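Section 4: Setting up the hand for an open day

Use this section when the Flolent hand is to be shown to visitors. It assumes the arm is already bolted down and has passed the daily checks in Section 2. For ordinary bench work, go to Section 5.

Before visitors arrive

1. Mark a line on the floor, outside the full reach of the arm. At Drunanach we use yellow tape.

2. Put one emergency stop by the operator and the second at the visitor line. Press and reset each of them.

3. Check the wrist boot for splits. Work along the ribs with a fingertip and look down into the folds.

4. Look at the spring in each finger joint, between the white segment and the black tip. Both side plates should sit flat. Do not oil the springs.

5. Wipe the rubber fingertips with a damp cloth and let them dry. Light scuffs on the white segments do not matter.

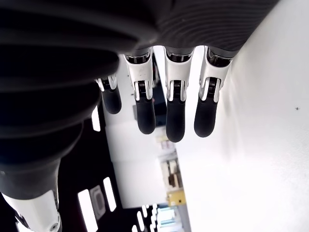

6. Turn on the controller and choose Demo from the Koval menu. Speed is limited in this mode and grip force is held at level 2.

7. Run the open and close cycle 4 times with nothing in the hand. Listen for clicking. If a finger lags behind the others, stop and see Section 7.

Note: the cycle counter is not reset when you change mode. Ours read 1,444 at the end of the June visit. Write the figure in the log before and after each open day.

During the demonstration

8. Tell visitors that the arm is about to move, then start the routine. Keep one hand near the stop.

9. Hand over objects only when the status light is steady green. Soft balls and empty cartons work well. Glass does not.

10. Let people touch the fingers only with the drive off - the springs can still pinch, so ask them to keep clear of the joints.

CAUTION: Never hold the arm up by its boot. The boot is a cover and will tear.

Afterwards

11. Park the arm, leave the fingers open and switch off at the wall.

12. Report any damage to the Cullora workshop before the hand is used again.

Section last revised 28 October 2021.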